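Palto Shared Workshop
Member Guides: Two-Arm Bench

Setting Up a Two-Handed Bowl Lift

This guide is intended for members who have completed the bench induction and wish to program a lift that uses both arms. It assumes that each arm has been homed and that the Alodano control software is installed on the bench computer. Members should allow one evening session for the work.

Before You Begin

Clear the tabletop of tools and loose cables. Confirm that the emergency stop is within reach of the person at the keyboard. Set the speed limit for both arms to 30 percent in the Motion tab and leave it there until the final step. Load the profile named Matar, which holds the workshop's grip settings for tableware.

Step 1. Place the bowl. Set it down where both arms can reach the rim without fully extending. Keep it well clear of the dish rack.

Step 2. Teach the left arm. Jog the left gripper toward the near rim with the fingers open. One finger should pass inside the bowl and the other should remain outside. Save this position as L1. Do not close the gripper at this stage.

Step 3. Teach the right arm. Bring the right gripper in to the opposite side of the rim and save the position as R1. Members often set the right arm too low – the fingertips should meet the rim and stay off the tabletop.

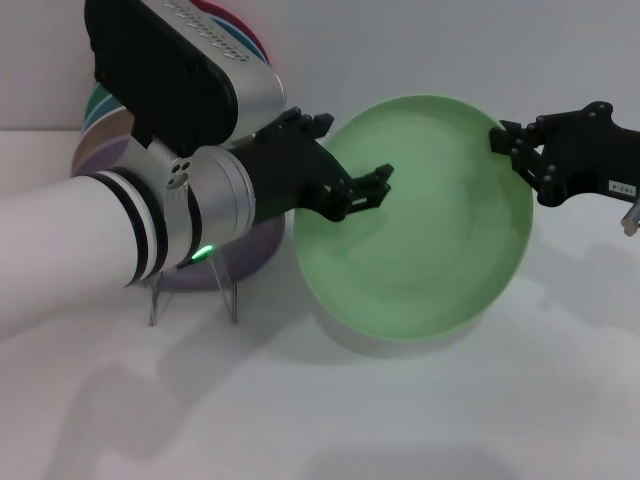
Both grippers at the rim of the bowl, with the plate stand behind the left arm.

Step 4. Close the grippers. Run L1 and R1 together, then close both grippers using the Soft Close command. The default timeout is 1,000 milliseconds. If either side reports a fault, open both grippers before making any correction.

Step 5. Lift. Add a vertical move of 19 millimeters to each arm and link the two moves with the Sync box. An unlinked move will tilt the bowl and may pull it out of one gripper.

Step 6. Lower and release. Reverse the move, open both grippers, and back each arm away along the path by which it arrived. The left arm requires particular care if plates are standing behind it.

Saving Your Work

Store the finished routine in the Sallness folder under your member number. Routines left on the desktop are deleted at the end of each month. Questions about grip settings may be directed to Rasha Nasrallah, bench coordinator – please include the fault log with any request.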